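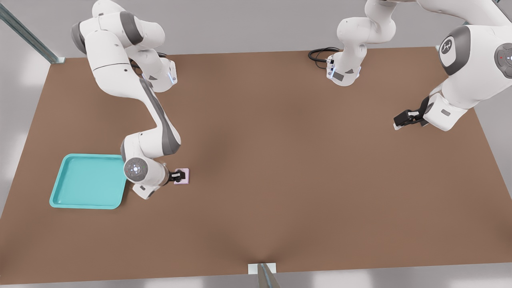 Two arms, one tray, one stubborn little pink block. Sim run, Mendellow cell.

1/ OK, I have to tell you about the best bug I've met all year. I've been building a two-arm pick and place task in simulation, and for most of April the left arm kept stopping dead with the block in its fingers. No crash, no error box, just a very expensive-looking statue. I loved it and I hated it!

2/ The job is as simple as it sounds. The left arm picks up the small block and puts it in the turquoise tray. The right arm stays on its own side of the table with its gripper open. It has a part to play later in the project, but in this task it only has to keep out of the way.

3/ We ran 300 episodes overnight under the controller we call Cù (Stelios Pappas named it, it's Gaelic for dog, and it does fetch). 30 of them ended in a protective stop. Every one was on the left arm, and every one came after the grasp and before the tray. That's a gorgeous pattern to wake up to.

4/ My first guess was the grasp. The block can land turned a bit on the table, so I figured the fingers were catching a corner and the force limit was tripping. I spent two evenings staring at wrist views like this one.
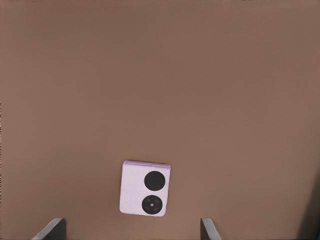
5/ What the grasp logs said

Nothing! Finger force was fine in all the stopped runs. Angle was fine. I even made the block spawn dead straight and still got stops. So that was my lovely theory gone, and I made a pot of coffee and started again.

6/ Then Lambros Pappas (yes, they're brothers, yes, it gets confusing on calls) asked which arm had raised the stop. I said the left, obviously, the left is the one that froze. He said no, which arm RAISED it. Reader, I had never checked.

7/ It was the right arm. The arm with nothing to do! Bandgate, our safety layer, keeps a no-go zone around each arm, and if either zone gets crossed it stops whichever arm is moving. So the left one froze and took the blame for weeks while I went through its wrist footage and the other arm's too.
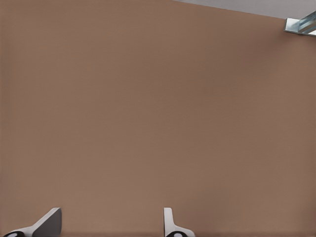 8/ So why was the zone getting crossed when the arms weren't close? The zone around the right arm was being built from an old tool file, one with a longer gripper. As far as Bandgate knew, there was an extra 6 cm of finger sticking out over the table. On most lifts the left forearm cleared it. On a wide swing, it didn't.

9/ The fix was one line, pointing to the current tool file. One line! I also added a check at startup that compares the tool file against the loaded gripper and refuses to run if they don't match. That part took an afternoon and I'm way prouder of it.

10/ Please, please don't do what I nearly did, which was shrink the zone until the stops went away. It would have worked in sim. Then we'd have carried a too-small zone over to the real cell, where Unon is lending us floor space and people walk past the table.

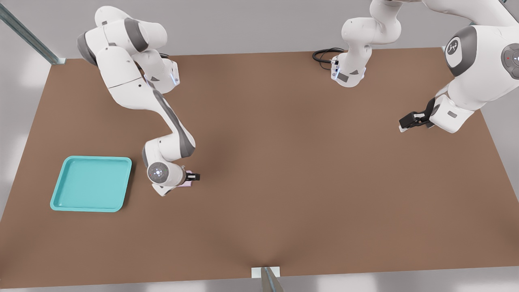

Left arm with the block, tray to its left, right arm holding nothing.

11/ I'm rerunning the full set tonight with 5 new start positions for the block, including a couple of mean ones near the middle of the table. If Bandgate stops anything, the log now prints the name of the arm that raised it in capital letters.

12/ If you run two arms with a shared stop, go look at what your log records. Ours had the answer in a column I'd hidden to make the table fit my screen. Happy to post the startup check if anyone wants it, just give me a day to clean up the comments.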